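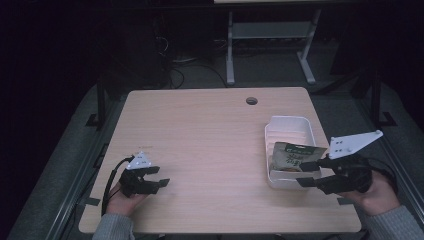

Snack basket on the table.

What I Ate When I Stopped Buying Lunch

Posted by Jerome Fajardo on September 25, 2019
Print this post | E-mail this post

In July I added up what I had spent on lunch since the start of the year. It came to $986. That did not include coffee, and it did not include the two weeks I was on vacation. I work across the street from a sandwich place, a noodle counter and a bakery, and I had been going to one of them nearly every day without thinking much about it.

So I quit. I didn't make a big plan. I told my wife I was going to bring food from home until the end of summer and see how it went.

The first week was bad. I made one large pot of lentils on the weekend and ate it until I was sick of it. By the fourth day I was eating crackers at my desk and calling it lunch. I also found out that the fridge on our floor runs warm in the afternoon, so anything with mayonnaise is out.

What worked better was cooking two things and switching between them. One is rice with a fried egg, scallions and whatever greens are left. The other is a bean salad with vinegar, red onion and parsley. Neither one takes long. I cook the rice the night before and do the eggs in the morning while the kettle is on. The bean salad keeps for three days if you leave the parsley out until you eat it.

I bought one set of glass containers from Umali, the kitchen store on Lonport Road. They have snap lids. One lid cracked in the second week and the store replaced it without asking for a receipt. The containers are heavy, and if you walk to work you will notice that. My coworker uses a steel tin and says it is lighter, but you can't put it in the microwave.

Snacks turned out to be the harder part. I used to go out at three for something sweet, and bringing lunch didn't change that. Now I keep things around that I don't have to cook. Dried fruit is fine. Nuts are expensive and I eat too many of them. Rice crackers are cheap and last a long time once they are open, as long as you clip the bag.

I also kept up one lunch out every other week with the people from my old department. I'd recommend that. If you cut it out completely you end up eating alone at your desk, and I didn't like that.

Groceries went up, though less than I expected. The extra comes to $11 a week, mostly eggs and rice. I'm going to keep going through the winter and add a soup or two. If anyone has a soup that reheats well and doesn't smell up an office, leave it below.

Comments

Dana R.
Split pea. It gets thick overnight, so bring a little water to stir in. No smell to speak of.

mtk
How do you keep the egg from going rubbery in the microwave? Mine is awful after 30 seconds.

Jerome
mtk, I heat the rice first and put the egg on top after. It warms up enough.

oldgravy
Carrot and ginger. Freeze it flat in bags.

Related posts
Fixing the Drip Under the Kitchen Sink
10 Meals From One Bag of Rice
Is a Rice Cooker Worth the Counter Space?
Walking to Work in the Rain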